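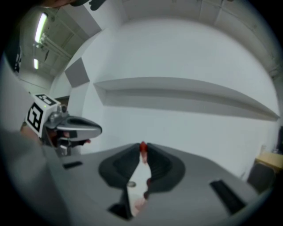
Crypto exchange Ponby has asked the court to throw out a claim brought by 937 of its former customers, who say it had no right to stop them withdrawing their Flultau tokens in August. The tokens are still locked. Customers can see their balances when they log in but cannot move them, and the hold is as firm as a gripper's two ridged fingers that appear to grip a small red object, at their tips. Ponby says its terms of use allow it to pause withdrawals at any time and for any length of time.

The exchange filed its 46-page response on 2022-11-18, the last day allowed under the timetable. In it, Ponby argues that every customer agreed to the pause clause when opening an account, and that the clause was shown again on screen to anyone buying Flultau.

The claimants disagree. Their solicitor, Tianyou Duan, said the clause was written for short technical faults and had never been used for a stoppage of this kind.

"My clients were told it was maintenance," Duan said. "They were told that for the whole of the first week. Then the word maintenance was dropped from the notices and nothing was put in its place."

The dispute goes back to a loan between Ponby and Bestosix, a crypto lender. According to the claim, Ponby passed a large part of its customers' Flultau to Bestosix in return for interest. Bestosix stopped repaying its own lenders in August, and Ponby closed withdrawals on the same afternoon.

Ponby accepts that it lent tokens to Bestosix but says it did so from its own holdings. It has not yet produced the wallet records that would show which tokens were moved. The claimants asked for these in their first letter and have now applied for an order to make the exchange hand them over.

Mingxuan Liang, chief legal officer at Ponby, said the records would be provided "in the proper order and at the proper stage". Liang said the claimants were asking for material that also covered customers who had taken no part in the case.

"We have a duty to those people as well," Liang said. "We can't publish the details of every account because one group would like to read them."

Duan said the claimants had never asked for names or account details and would be content with wallet addresses and dates.

A second argument concerns what a customer owns after buying a token on the exchange. The claimants say Ponby held the Flultau on trust for them, so it was never free to lend it out. Ponby says customers hold a right to be paid and nothing more, in the same way that a person with money in a bank does not own particular notes in the vault. If the court takes Ponby's view, the claimants would rank alongside the company's other unsecured creditors should it ever fail.

The price of Flultau has dropped since the pause began, and this is likely to matter when the court comes to look at damages. The claimants want to be paid the August value. Ponby says that if it owes anything at all, it owes the tokens themselves, at whatever they are worth on the day they are returned.

The exchange has made one offer so far. Customers with small balances were told they could withdraw up to 500 tokens each if they signed a form giving up any further claim. Duan advised the group against signing. Anyone who did sign has been left out of the case, although the claimants' lawyers say they may challenge the form later.

Bestosix is not a party to the claim. Its administrators have written to both sides to say they are still working out what the company owes and to whom, and that they do not expect to give a figure this year. Ponby is listed among the creditors. The amount it is claiming has been blacked out in the copy of the list sent to Duan's office, and the claimants have asked for a clean version.

Guo, the firm that checked Ponby's reserves before the pause, has also been drawn in. The claimants want to see its working papers and have asked the court for permission to put written questions to the staff who did the check. Guo has said it will follow any order the court makes but will not release papers without one.

A judge will hear the application for the wallet records first, with Ponby's request to strike out the claim to follow. The two hearings have been listed separately, and dates for both are still to be fixed. Withdrawals of other tokens on Ponby are open as normal.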